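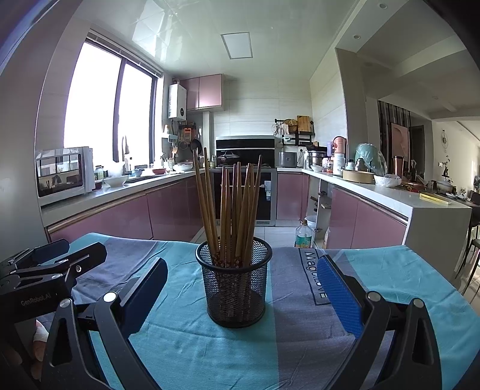

*Wooden chopsticks in a mesh cup, on a striped cloth.*

# Looking after wooden chopsticks, spoons and boards

Revised Wednesday, May 4, 2022. The section on oils has been rewritten and the times for soaking have been shortened.

These notes cover bare and lightly finished wooden utensils in daily use. Lacquered pieces are treated separately near the end. Antique and decorative items are outside the scope.

## Washing

Wash by hand, promptly after the meal. Use warm water, ordinary dish detergent and a soft sponge. Work along the grain. Chopsticks can be washed as a bundle by rolling them between the palms under running water, but the eating ends should then be wiped one pair at a time, as the bundle shields the inner faces.

Do not leave wood standing in the sink. End grain takes up water many times faster than side grain, and the end grain of a spoon or chopstick is precisely the part that goes into the food. Dried-on rice or egg will release after five minutes under a damp cloth. Ten minutes is the upper limit for any soaking.

The dishwasher is unsuitable for most wooden utensils. The wash phase swells the fibres and the drying phase shrinks them quickly, and repeated cycles open checks along the grain. Glued handles fail first. If a packet states that the contents are dishwasher safe, run them on the shortest program and take them out before the heated drying begins.

## Drying

Dry with a tea towel, then leave in moving air. A full night is adequate for chopsticks. Boards thicker than 40 mm need a second night before they go into a closed cupboard.

- Stand boards on a long edge with both faces exposed. A board laid flat on the bench dries from the top only and will cup.
- Lay spoons across a rack, bowl side down.
- Keep all of it away from the oven vent and out of direct sun.

Chopsticks may be dried upright or flat. If upright, the holder must drain. A solid ceramic jar collects water at the base, and the ends sitting in that water turn grey, then black. Wire mesh and perforated steel are both satisfactory, and a desk organiser does the job as well as a purpose-made utensil holder. Check the base for a rubber or felt insert and remove it. Place a folded cloth or a saucer underneath for the first hour, and take it away wet.

Which end goes up is a matter of household preference. Eating ends up dries better. Handle ends up is cleaner if people reach into the holder at the table. Where the second arrangement is used, the chopsticks should be fully dry before they go in.

Do not pack the holder tightly. If a pair cannot be lifted out without dragging its neighbours, split the bundle between two holders.

## The holder itself

Holders are washed less often than anything kept in them. Once a week, empty the holder, brush the inside with a bottle brush and detergent, and rinse from the outside inward so that residue is pushed off the mesh. Dry upside down.

Painted or powder-coated wire will eventually rust where the mesh meets the rim. Surface rust at that joint can be taken back with 400 grit paper and touched up on the outside only. Once rust is present on the inside, use the holder for pens.

## Oiling

Bare wood benefits from oil. Varnished or lacquered wood does not absorb it and will only become sticky.

Food-grade mineral oil is the default. It does not go rancid and it does not cure, so it must be renewed. Pure tung oil cures to a more durable finish but takes several weeks, and it is a nut product, which matters in some households. Olive, canola and sunflower oils should not be used; they turn tacky and smell.

Procedure for a set of spoons or unfinished chopsticks:

1. Wash, then dry for a full day.
2. Rub with 320 grit paper along the grain until any fuzz is gone. Wipe off the dust with a barely damp cloth and let the wood dry again.
3. Warm the oil by standing the bottle in hot tap water.
4. Apply with a lint-free rag. Give the ends a second coat straight away.
5. Wait 40 minutes.
6. Wipe off everything that has not soaked in, and leave overnight before use.

A 100 mL bottle is ample for a drawer of utensils and one medium board. Repeat when water no longer beads on the surface. In a dry winter this may be monthly - through a humid summer, every third month.

Rags used with tung or linseed oil can self-heat and ignite. Spread them flat outdoors until stiff, or put them in a lidded metal tin filled with water. Mineral oil rags do not carry this risk but should still be kept off the stovetop.

## Odour and stains

Onion and garlic odour: rub with coarse salt and half a lemon, rest for five minutes, rinse, dry. Salt is abrasive, so keep it off any printed or painted pattern.

Turmeric: leave the piece on a sunny sill for an afternoon after washing. The colour fades markedly in light. This is the one exception to the rule on direct sun, and the piece should be oiled afterwards.

Black spotting: shallow spots can be sanded out. Spots that remain after the surface has been taken down by half a millimetre are deep in the fibre, and the utensil should go in the green bin if it is bare wood and your local collection accepts it.

Bleach is not recommended. It raises the grain and the smell persists. For a board that has held raw chicken, wash with hot water and detergent, then wipe with white vinegar and dry upright. Vinegar is a deodoriser and a weak sanitiser only. A separate plastic board for raw meat is the better practice.

## Lacquered and patterned pieces

Use a soft cloth and lukewarm water. No scourers, no salt, no lemon. Patterns are commonly applied as a transfer beneath a clear coat, and the pattern is only as sound as that coat. Inspect the eating ends in raking light. Fine crazing is acceptable on the handle but not on the end that enters the mouth. Where the coat is flaking, discard the pair. Sanding back and oiling is not a substitute, as the composition of the old finish is usually unknown.

## Pairing

Chopsticks from different packets differ slightly in length and taper. Stand them on a flat benchtop, tips down, and match by height. A thin pencil line on the butt end keeps pairs together through the wash. Odd ones are useful for stirring paint, staking seedlings, and clearing the drain hole in the fridge.

## When to replace

- Any split that catches a fingernail.
- A tip that has softened and can be dented with a thumbnail when dry.
- A persistent sour smell after cleaning and two days of drying.
- A bend that makes the tips cross.

Heavily used bare chopsticks seldom stay sound beyond a year. Spoons in hard maple last considerably longer.

Correction to the previous version, with thanks to Yi-chun Kwok: the sanding grit in step 2 was given as 120. It should read 320, as above.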